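Why Is There a Bathroom in a Shop?
And should you believe what the labels say?

By Greer Chisholm
Clistdale Junior Explainers
Posted May 20, 2022
Reading time: one long bath

If your family has ever fixed up a bathroom, you have probably been dragged around a bathroom showroom. It is a shop full of sinks, toilets, showers and mirrors, set out as if people lived there. There might be a towel folded over a rail. There might be soap. It looks like twenty bathrooms whose walls fell down.

I went to a few of them this year with my sister, who was choosing a new basin, and I came home with a lot of questions. Some of the answers were good. Some of them sounded like the sort of thing people say when they want you to buy a basin. I'll tell you which was which, as far as I could work it out.

First, some words

Basin: the bowl you wash your hands in. Lots of people call it a sink. People who sell them like to say basin for bathrooms and sink for kitchens, and they will correct you. You can keep saying sink. The water won't mind.

Vanity: a cupboard with a basin on top or set into it. The word also means being too pleased with how you look, and the furniture got its name from the little tables where people sat to do their hair and faces.

Pedestal: a column that stands under a basin and hides the pipes. A shop will often tell you it holds the basin up. Ask again. With many pedestal basins, the bolts in the wall do a lot of the holding and the column only helps.

Vessel basin: a bowl that sits on top of a bench instead of being sunk into it. It looks like somebody put down a salad bowl and forgot it.

Faucet: what Canadians and Americans call a tap.

Waste: the hole at the bottom where the water leaves, and the metal ring and plug that go in it. It's a rude-sounding name for a useful thing.

Do the taps work?

Mostly not. I tried several. (Ask before you do this. I'm a grown-up and I still got a look.)

A tap needs a pipe bringing water to it, and a basin needs another pipe taking water away. Putting pipes under every basin in a big shop would cost a great deal, and the shop changes its displays all the time. So most of the taps are joined to nothing. Some showrooms do have one or two working ones so that you can feel how the water comes out.

I think that matters more than shops let on. A basin has one job, and in most showrooms you can't see it do it. You can't tell whether water will splash over the front of a shallow bowl. You can't tell whether it will run away quickly or sit there in a sad puddle with your toothpaste in it. You are being asked to pick a basin by how it looks when it's dry.

The same goes for the toilets, by the way. They are not joined to anything either. Every person who works in a bathroom shop has a story about a small child who didn't know this. Please be the child who knows.

What is a basin made of?

Many white bathroom basins are ceramic. That means clay, baked very hot. It's a cousin of your cereal bowl.

The clay starts out as a runny mud called slip. It gets poured into a mould, and the mould soaks up some of the water, so the mud goes firm against the sides. The leftover runny part is tipped out. Then the basin is taken from the mould and left to dry slowly. If it dries too fast, it can crack.

Next it is sprayed with glaze. Glaze is mostly ground-up minerals in water, and it looks like thin paint. When the basin goes into the kiln (a kiln is a huge oven), the glaze melts and turns into a layer of glass. So when you wash your hands in a ceramic basin, the part you are touching is really glass with clay underneath.

Clay also shrinks when it dries and again when it's fired. The people who make the mould have to make it bigger than the basin they want. I like this fact very much and I have told it to everyone in my house.

Other basins are made of plastics mixed with powdered stone, or of metal, or of glass all the way through. You often can't tell which by looking. Read the small sheet that comes with it. The large sign on the wall will say something like "crafted for calm", and that isn't a material.

Labels I don't quite believe

"Easy clean." Compared with what? I asked this in a shop in Brultcombe and was told "compared with other ones". Smooth glaze is easy to wipe, that's true. But nearly all glaze is smooth. The hard bits to clean are the corners, the edge where the basin meets the bench, and the crack around the tap. A label about the shiny part doesn't help you there.

"Saves water." A basin can't save water. It's a bowl. A tap can, if it lets less water through each minute, and that number should be written on the tap's label or its box. Look for the number. In Australia, taps come with a star rating for this, and more stars means less water used.

"Family size." This means nothing at all unless they measure your family.

"Lasts a lifetime." Whose? A ceramic basin can last a very long time if no one drops anything heavy in it. The tap has moving parts inside, and moving parts wear out. So the bowl may well outlive the tap, and you'd need to know whether you can still buy a tap that fits the hole.

Nives Sartori used to sell bathrooms and now fits them. I asked her which label she trusts. "The one with the measurements," she said. "I don't read the rest."

Big bowls, small bowls and the trouble with height

Say a vanity is 800 millimetres high. That's fine for plenty of adults. Now put a vessel basin on the bench, and say the bowl is 200 millimetres tall. The rim has gone up to 1000 millimetres, a whole metre off the floor. Go and find a tape measure and see where that comes to on you. If it comes to your chin, you'll be washing your elbows.

In a shop you walk up, you look down at the bowl, you think it's lovely. You don't usually pretend to brush your teeth. You should. Lean over. Pretend to spit. Your family will be embarrassed, and they'll also find out whether the basin is any good.

What about the curvy ones?

I had my doubts about these. Round basins, square basins and oblong basins all have a good reason to be that shape: they fit in corners, or they fit lots of things in them, or they're simple to make. But shops also sell basins shaped like leaves, eggs and shells, with one side higher than the other.

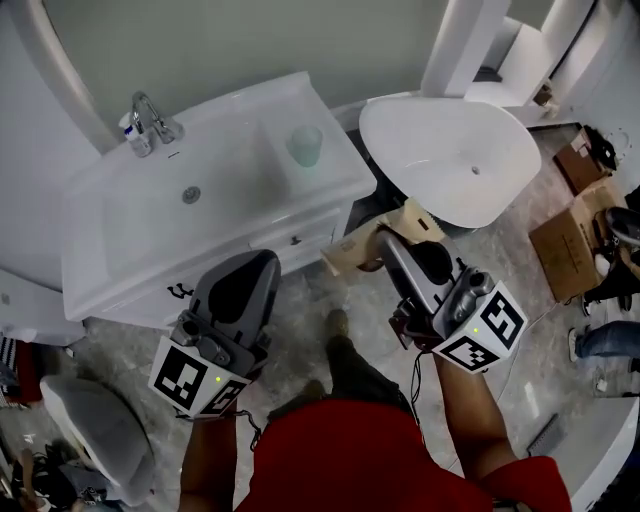 An oblong basin on a vanity, with a curvy freestanding one to its right.

Look at the two white bowls and think about where your things would go. The vanity has a flat edge to put things on, and there's a pump bottle next to the tap and a pale green cup on the other side. Now find a spot for a cup on the curvy one. I couldn't see a place I'd trust.

Look at the drain holes too. Both bowls have one, even though the bowls have such different shapes. The lowest point of a basin has to be where the hole is, or water stays behind. In a simple bowl it's easy to see how the water gets there. In a bowl with swoops, the maker has to plan a slope from every side, and you can test it quite well at home with a marble. Put the marble anywhere on the inside and let go. It should roll to the hole. If it stops partway, water could stop there too. (Put the plug in first! I'm not coming over to get your marble out.)

The tap on the vanity has only one lever. Inside a tap like that there's usually a small part called a cartridge, with smooth discs that slide over each other. Lift the lever and the discs let water through. Swing it to the side and you get more from the hot pipe or more from the cold one. Older taps have two handles and rubber washers that squash down to block the water. People will tell you that lever taps never drip. They do, when the cartridge gets old or grit gets in. They just drip for a different reason.

There's cardboard in the picture as well, a sheet of it between the vanity and the curvy basin, and boxes along the floor. Ceramic is hard, but hard is not the same as tough. A glazed basin can stand up to years of scrubbing and then chip when it's knocked against another one. Cardboard is good at taking small bumps because the wavy layer in the middle of a box squashes a bit and soaks up the knock.

Try it: does the basin drain properly?

You need a bathroom basin with a plug, a jug with measurements on the side, a watch or timer, and an adult who says yes.

1. Put the plug in.
2. Measure in two litres of cold water.
3. Pull the plug and start the timer at the same moment.
4. Stop when the last of the water has gone down the hole.
5. Write the time down, then do it twice more.

Why three times? One go might be a fluke. Urmas Vaher, who is nine and tried this for me, got 50 seconds the first time and 48 the second, and then his brother bumped the timer, so we don't know what the third one was. Fifty seconds is slow for that much water. We suspected hair in the pipe. We haven't proved it, so "suspected" is the word I'm sticking with.

If you have two basins at home, test both and see which wins. Use the same jug and the same amount of water or it isn't a fair test.

Questions to ask in the shop

Can I see one with water running in it?
How high will the rim be off the floor?
What is it made of? (Keep asking until you get a material.)
Where does the soap go?
If the tap breaks, can I buy just the tap?

My sister asked all five. She got two proper answers, one brochure and a free pen, and she bought the plain oblong one.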